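# How My Robot Hand Learned to Move (Before It Ever Touched Anything)

Hi! I build robots in my garage, and sometimes in the shared workshop on Hovard Street when my garage gets too full. The robot I'm working on now is called Uta. Uta is one arm with one hand on the end, and the job I want it to do sounds really easy: pick up a bit of food from a bowl and put it on a tray.

Easy for you, I mean! You've been practicing with your hands since you were a baby. Uta started out knowing nothing at all.

## First, a pretend table

When I was a kid I thought you built a robot, flipped the switch, and off it went. My first try was a bit like that. I flipped the switch and the arm swung sideways and knocked a full mug of tea into my toolbox. (I still find sticky screwdrivers.)

So now I start on the computer. I make a pretend table, a pretend arm and some pretend things to grab, kind of like building a level in a video game. This is called a **simulation**. The computer knows some rules about the world – things fall down, things can't pass through each other, heavy stuff is harder to push – and it works out what would happen each time the arm moves.

If pretend Uta whacks the pretend bowl, I press a key and everything jumps back to where it started. No tea, no mop.

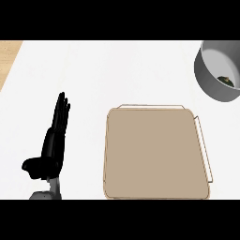

My friend Els Van Leeuwen helped me set up the rules for how slippery things are. That part took us a whole Saturday! Make everything too slippery and the food shoots away like a bar of soap in the bath. Make it too sticky and the hand can pick up anything just by brushing against it, and then it gets a nasty surprise in real life.

## So how does it learn?

Try this. Close your eyes and have somebody put an eraser on the table in front of you. Now find it and pick it up. You probably missed the first time, right? But after a few tries you got a feel for how far to reach.

Uta learns a bit like that, only with a score. Every try gets points. Hand gets closer to the food: a few points. Fingers close around it: more points. Food lands on the tray: lots of points! Then the computer changes the moves a tiny bit and tries again, and keeps the changes that scored better.

Last August I let it run all night while I slept. In the morning the counter said 1,256 tries. I ran downstairs in my socks to look, and for the first 700 it hadn't picked up a single thing. It had found out that it could collect points by hovering over the bowl and wiggling. Cheeky! I had to change the scoring so that hovering didn't pay.

## A hand is a lot of parts

Look at your own hand for a second. Bend just your pointer finger. Now bend just your ring finger, and see how its neighbors want to come along too? Robot fingers can be built to be bossed around one at a time, but then the program has a lot more to think about. Is the thumb in the way? Are the fingers closing at the same speed?

I taught Uta to hold its fingers straight and together first, and to pinch later.

## Then the real one

The real arm is bolted to a bench in the workshop. Obaidul Uddin, who has the bench next to mine, helped me put in a big red stop button, and we both practiced hitting it before we let the arm move at all. We also run it slowly. One reach takes about 30 seconds, so bring a snack.

On our first real day Uta got 23 grapes onto the tray. It squashed plenty more, and my shoes were purple. Grapes are softer than the pretend food was, so I went back to the computer and made the pretend food squishier.

Next up is a cherry tomato. I've bought an apron.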